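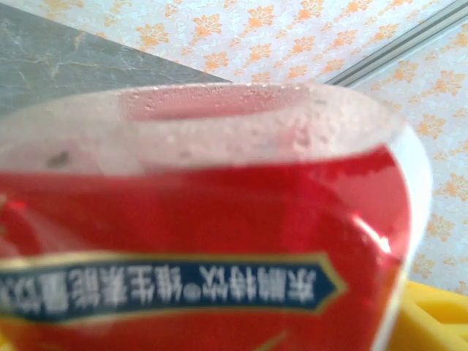 Household > Recycling & Waste

Drink bottles with full wrap labels: sleeve on or off?

aneck_k
4 Oct 2025
I sort bottles at a bench with a lined bin beside me. Most are energy drink bottles with a red label and a frosted top. Our depot at Sirkthorpe accepts them with labels on. Is there any point removing them first?

garg132
Caps off, labels on. The depot shreds and float-separates. Removing labels by hand costs you time and changes nothing at their end.

Yogesh Kaushik
Disagree. A full wrap can hide the bottle colour from an optical sorter. Partial labels are fine -- full sleeves are a different matter. I slit mine with a hook blade, two seconds each.

garg132
Depends on the sorter. Ours was replaced last December and reads through most sleeves.

Khoa Thân
Separate issue: keep the bin right at the bench. I put mine on the left of the tabletop and put the bottles in the centre. Less walking, fewer drips on the floor.

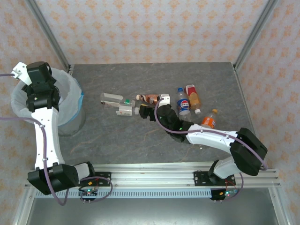

Grey marble-look top, bin with white liner at left, bottles grouped near the middle.

aneck_k
Does the bin on the table not get in the way?

Khoa Thân
Not with a small round one. Tie off the liner before it reaches the rim.

Yogesh Kaushik
I would still put it on the floor. A full liner is awkward to lift out at that height.

garg132
Agree with Yogesh on that, not on the sleeves. We put over 3000 bottles through last year with labels on and had 3 bags queried, all for caps.

aneck_k
Caps off, labels on for now. I will ask the depot which sorter they run.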